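Section 3. Placing, Connecting and First Use

This section applies to the Buvent table-top food dehydrator supplied by Griturach. It replaces the section of the same title in all printed copies issued before February 19, 2022. Users who hold an earlier copy should keep this section with it and disregard the older wording where the two differ.

Before starting, check that the following parts are present: base unit with fixed mains lead, drying trays, fine mesh insert, drip tray, lid with vent slide, and record card. If a part is missing or cracked, do not switch the unit on. Contact the supplier and quote the serial number printed on the underside of the base.

3.1 Choosing a position

1. Place the base unit on a firm, level surface that will not be needed for other work while a batch is drying.
2. Leave a clear space of 80 mm on every side of the unit, and a larger space above the lid.
3. Keep the unit out of direct sunlight and away from hobs, kettles and open windows.
4. Check that the rear air inlet is not facing a curtain, a cloth or loose paper.
5. Make sure that the mains lead reaches the supply without being stretched across a walkway.

Note: The fan makes a steady low sound throughout drying. Users who intend to dry overnight may prefer a room that can be closed off from sleeping areas.

Caution: Do not stand the unit on carpet, on a folded towel or on any other soft material. The base must be able to draw air from underneath.

3.2 Connecting to the supply

The unit should be connected directly to a wall socket wherever one is within reach. 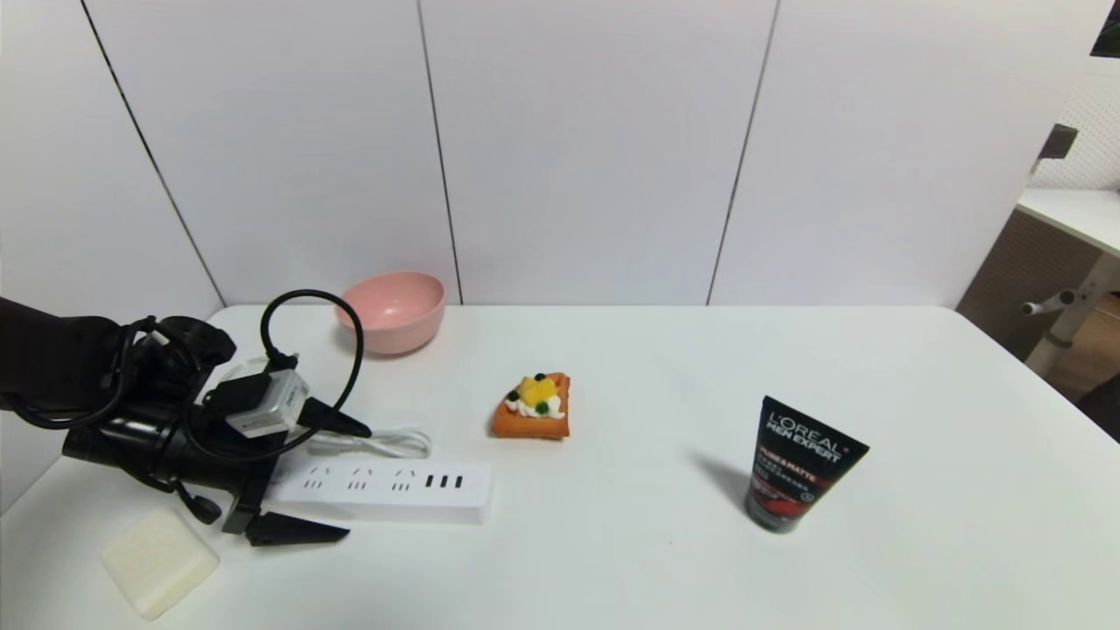
The dehydrator draws current for many hours at a time, and the supply to it should be chosen with that in mind. Where a wall socket cannot be reached, a power strip may be used, provided that its rating is suitable and that no other heating appliance is connected to it. A strip with built-in USB ports, such as the white one on the table, is subject to the same rule, and the ports should be left free during drying. Sponges and bowls used in preparing food should be moved well away from the strip before the unit is switched on. Any spare cable should be laid out loosely along the back of the work surface.

1. Set the control on the front of the base to OFF.
2. Check that the plug and your hands are dry.
3. Insert the plug fully into the socket.
4. Switch on at the socket. The amber lamp will light.
5. If the lamp does not light, switch off at the socket, wait for a short time and try once more. If it still does not light, refer to Section 7.

Caution: Never connect one power strip to another in order to gain length.

3.3 Washing the parts before first use

The trays, mesh insert and drip tray must be washed before they come into contact with food. The lid may be washed in the same way once the vent slide has been removed.

1. Switch off at the socket and remove the plug.
2. Lift off the lid and take out the trays.
3. Push the vent slide towards the centre of the lid until it comes free.
4. Wash all loose parts in warm water with a little washing-up liquid.
5. Rinse under the tap and stand the parts on edge to drain.
6. Wipe the outside of the base unit with a damp cloth. Do not allow water to enter the fan opening.
7. Refit the vent slide when every part is fully dry.

Caution: The base unit must never be placed in water or in a dishwasher. Sockets, plugs and leads must be kept away from any vessel holding water.

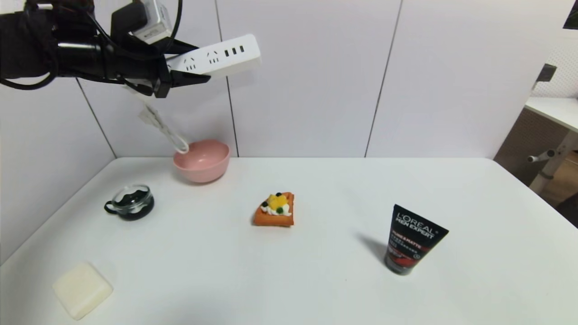 Figure 3.2. Power strip above the work surface, with its cord over the rim of a bowl.

3.4 Running the unit empty

The unit should be run once without food so that any remaining smell from manufacture can clear. A faint warm odour is normal on this first run and does not indicate a fault.

1. Fit the drip tray to the base, followed by the empty trays and the lid.
2. Open the vent slide fully.
3. Turn the control to 61 °C.
4. Allow the unit to run for three hours in a room with an open door.
5. Turn the control to OFF and let the unit cool before handling the trays.

If smoke is seen, or if the fan stops while the amber lamp is still lit, switch off at the socket at once and do not use the unit again until it has been inspected. Inspection is carried out at the Nondgate service counter. The record card should be sent in with the unit.

3.5 Preparing and loading a first batch

Apple is recommended for a first batch. It dries evenly and gives the user a fair idea of how the unit behaves in a particular room.

1. Wash the fruit and remove the cores. Peeling is optional.
2. Cut the fruit into even slices. Uneven slices will finish at different times.
3. Place the slices in a bowl of water with a little lemon juice, then drain them well.
4. Pat the slices dry with a clean cloth.
5. Lay the slices flat on the trays. They may touch but should not overlap.
6. Stack the trays on the base and fit the lid with the vent slide half open.
7. Set the control as shown on the chart inside the rear cover and note the starting time on the record card.
8. Change the order of the trays at the middle of the drying period, moving the lowest to the top.

Note: A full load of apple is normally left for 10 hours. In damp weather a longer period may be needed. Trials carried out for this guide by Soledad Lagos in May, in an unheated kitchen, required the vent slide to be opened fully for the last part of the run.

Small items such as herbs and berries should be placed on the mesh insert. The insert fits any tray and must lie flat, with its tab facing the front.

3.6 Checking and storing

1. Turn the control to OFF and allow a slice to cool completely before judging it.
2. Bend the slice. It should be pliable, with no moisture at the fold.
3. Return any slices that feel damp to the unit.
4. Place finished fruit in a clean, dry jar, filling it loosely.
5. Shake the jar once a day during the first week. If droplets form on the glass, the contents must be dried again.
6. Label the jar with the contents and the date.

Sombatkul storage jars fit the shelf rack sold as an accessory. Other jars may be used if the lid closes tightly.

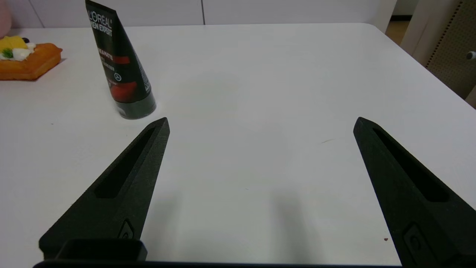

Can different foods be dried in the same batch?
Foods with a mild smell may share a batch if they need the same temperature. Onion, garlic and strong herbs should be dried separately, and the trays washed before they are used again for fruit.

3.7 Record card

The record card should be filled in for each of the first few batches. Enter the food, the setting, the vent position and the total time. These entries will be requested if a claim is made under the guarantee. Replacement cards may be obtained from Pichit Chantharasri at the Nondgate service counter, on written request.

For routine cleaning after each batch, see Section 4.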